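# Packaging and Portioning Working Group: minutes, January

Meeting opened at 14:05. Quorum present. Minutes of the previous meeting were taken as read, with one correction: under item 4, "lid stock" should read "lid board stock".

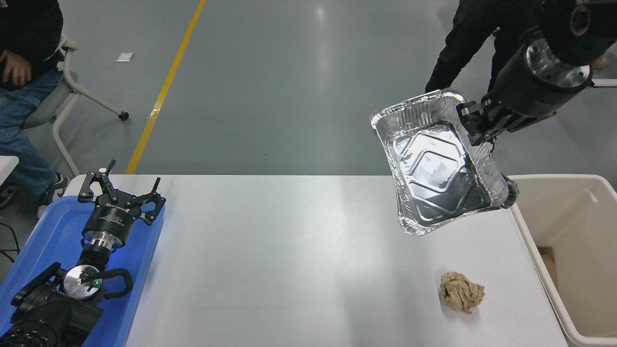
## 1. Matters arising

1.1 The freight query raised last time has been closed. Gekel accepted that the pallet surcharge was applied twice and has issued a credit note.

1.2 The revised allergen label went live at the Udano kitchen at the start of the month. The Rajput kitchen is still using up the old roll. Production to confirm when the old roll is finished and return the core to stores for the batch record.

1.3 The request for a second label printer was not discussed. Carried forward.

## 2. Container supply

2.1 Purchasing reported that Estard will stop making the current half-size foil tray at the end of the quarter. The replacement has the same footprint and a slightly deeper wall. Rim width is unchanged on the drawing, but the supplier has not given a tolerance for it.

2.2 The group agreed that rim width has to be fixed in writing before any order is placed. The lidding machine at Udano was set up for the existing rim and the last unannounced change led to lids lifting on the top layer of the stack.

2.3 Gekel has quoted for an equivalent tray. Unit price is lower, lead time is longer, and the minimum order is above what the Rajput store can hold. Purchasing asked whether a split delivery would be accepted. No reply at the time of the meeting.

2.4 Stock of the existing half-size tray stands at 1,744 across both sites. Production considers this enough to cover the trial period in item 4 without a further order.

**Decision:** no order for the replacement tray until rim tolerance is received from Estard.

**Action:** Purchasing to obtain the tolerance and a dated drawing. Purchasing to chase Gekel on split delivery.

## 3. Chilled storage and stacking

3.1 Quality presented the stacking results. Filled trays were held in the chiller overnight in the normal rack position and checked at 06:00. Trays on the bottom layer showed wall bowing where the fill was above the line. No leakage was recorded.

3.2 Production disputed the conclusion that overfilling was the only cause. The rack at Rajput has wire shelves and the wires do not line up with the tray base. Trays at Udano sit on solid shelves, and the bowing was not seen there with the same fill.

3.3 Quality accepted that shelf type was not recorded in the test sheet. The sheet will be amended and the test repeated at both sites with fill weight held constant.

3.4 It was noted that the stacking limit printed on the chiller door at Rajput does not match the one in the handling procedure. The lower limit applies until the matter is settled. The door notice is to be replaced.

**Action:** Quality to amend the sheet and repeat the test. Production to replace the door notice.

## 4. Portion weight trial

4.1 The trial covers the vegetable bake and the rice dish. Target weight, permitted deviation and sampling interval are as circulated. Sampling will be by tray, taken after filling and before lidding.

4.2 The trial will run for 14 production shifts. Production asked for it to be shortened to 9 to avoid the period when the second line is down for service. Quality objected that the shorter run would not include a full menu cycle. The longer run was kept, with the service period excluded and the trial extended at the end to make up the shifts.

4.3 Scales will be checked with the reference weight at the start of each shift and after any move. A failed check voids all readings back to the last good one. Readings are not to be adjusted afterwards.

4.4 Tare was discussed at length. The present practice is to enter a fixed tare. Quality proposed weighing an empty tray from each new carton and using that figure for the carton. Production was concerned about the time taken. It was agreed to use the carton method for the trial only and to review it once the results are in.

**Decision:** trial approved as amended.

## 5. Waste and recycling

5.1 The recycling contractor has rejected one load from Rajput for food residue on foil. The contractor's terms require trays to be rinsed and free of film. The lids are board with a coated face and must go in general waste.

5.2 Over 1,499 trays were included in the rejected load. The disposal charge has been coded to the site budget, pending a query on the rate.

5.3 Production stated that the rinse sink is on the far side of the wash area and is in use for pans during the evening clean. A separate rinse point was proposed. Engineering to advise on drainage and cost before this is taken further.

**Action:** Engineering to report on the rinse point. Purchasing to query the disposal rate.

## 6. Any other business

6.1 The document number on the handling procedure has been reused in error for the glove policy. The glove policy will be renumbered.

6.2 Access to the shared drawing folder remains restricted for the Udano site. IT ticket open.

## 7. Next meeting

To be held at the Udano site at 14:00, once the tolerance figures under item 2 have been received. Papers to be circulated beforehand.

Meeting closed at 15:25.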